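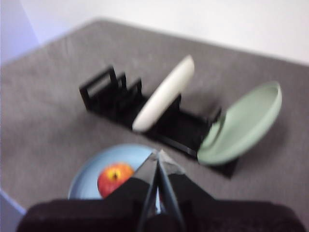 Unit 4: Squad depth and selection in rugby union

Reading for this unit: the Skavstead season file, pages 30 to 41. Bring it to the seminar.

1. Why depth matters

A matchday squad in the professional game has 23 players: 15 who start and eight on the bench. The law on front row cover shapes the bench more than anything else. A side has to be able to replace its loosehead prop, its hooker and its tighthead prop with players trained for those positions. If it can't, scrums go uncontested and the team may have to play a man short.

That leaves five places. Most coaches use them for three forwards and two backs (the 5–3 and 6–2 splits both count the front row as forwards, so check which way your source is counting). A 6–2 split gives you fresh legs in the pack late on, but one early injury in the backs can put a flanker on the wing.
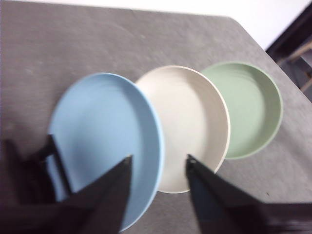

Three plates in a row on a gray tabletop.

2. Case: Skavstead in November

Skavstead lost two hookers in the same month. The third choice was 20 and had not started a senior match. The coaches had three options:

Move a prop who had played hooker at school.
Sign short-term cover from Clernevley.
Start the third choice and keep the lineout calls simple.

They took the last one. Look at the lineout table in the file before you decide if it was right. The number of calls was cut, and most throws went to the front. The scrum held up well enough, but the maul stopped being a scoring threat, and the back row had to carry more as a result.

3. Counting minutes

Lozano is the tracking sheet we use in this course. It adds up minutes by position, not only by player. In the Skavstead file the starting loosehead has 504 minutes and his backup has 229. Those figures are for league matches only – cup and friendly minutes are on a separate tab.

Minutes alone do not tell you how hard a player has worked. A prop who plays 50 minutes with a dozen scrums has had a different day from one who plays 50 with four.
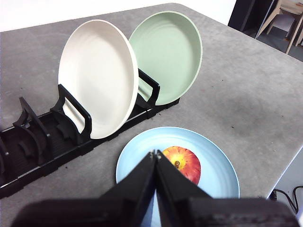 Course notes by the Tetedent Coaching Studies team | Updated 2026-05-13

4. Questions of form and trust

Coaches often pick the player they know over the player in form, above all at hooker and fly-half, where set calls run through one person. Keep a note of who made the calls in each match you study.

5. Task for next time

Pick one position group from the file. Write up to two pages on who you would start, who you would bench and when you would make the change. Use the minutes sheet. Home crowds in the file sit near the ground's limit of 4,000, so leave attendance out of your argument.

Hand in on paper at the start of the seminar.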